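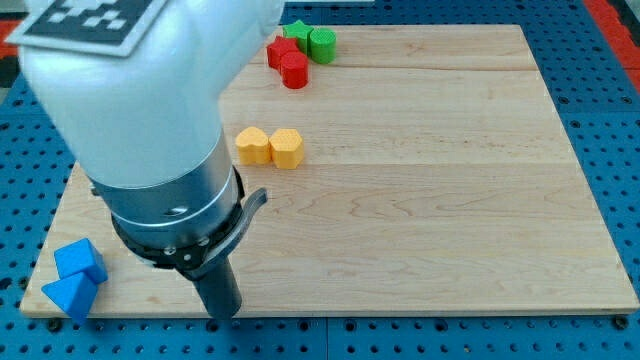

Sorting the stock: notes for the Tandville toy library talk
October 13, 2024

Start with the cupboard. When I took over the Tandville toy library from Meenakshi Pillai we had 187 sets on the register and no agreed way of putting them away. Some were filed by age, some by who gave them, and the puzzles by box size. Ask who in the room runs a lending collection and who is thinking of starting one. Adjust speed to suit.

Next slide: the old register.
One line per set, handwritten, no piece count. A family would bring back a shape sorter and we had no idea if it was complete. Read out the entry for the farm set ("farm, mostly there"). Pause.

What we changed first
Every set got a card with the number of pieces and a sketch. Kristýna Tichý did the sketches. Cards go inside the lid, taped on two sides only so they can be swapped. Checking in a returned set used to hold up the queue. Most now go through while the parent is choosing the next one.

Next slide: the shelf plan.
We sort by what the child does with the toy: stacking, fitting, threading, pretending, rolling. That makes 5 sections. Age labels are still on the boxes but they no longer decide the shelf. Mention the boy of six who wanted stacking toys and was too embarrassed to go to the baby shelf. Keep this short, it ran over at Plorton.

Colour stickers
We tried them and gave up. They peeled, and two of our regular parents can't tell the red from the green. Large printed words work better, with a plain outline drawing next to them.

Next slide: missing pieces.
Each section has a lost and found tub. Rebecca Mancuso empties them before the November stocktake. Last year she matched 23 pieces to their sets. A set with one piece gone stays on loan with a note on the card. If the game can't be played without it, the set comes off the shelf.

Cleaning
Plain wood is wiped with a damp cloth and dried straight away, never soaked. Plastic goes in the sink with washing-up liquid. Fabric goes home with whoever is on the rota. Someone will ask about steam cleaners. We haven't used one.

Money
Membership is 15 pounds a year per family, no fines. We charge nothing for lost pieces. Ermanno Pellegrini has the full accounts if anyone wants them, he is sitting near the door.

Questions. Handouts are on the side table. Tiziana Fabbri has spare blank cards, take a few.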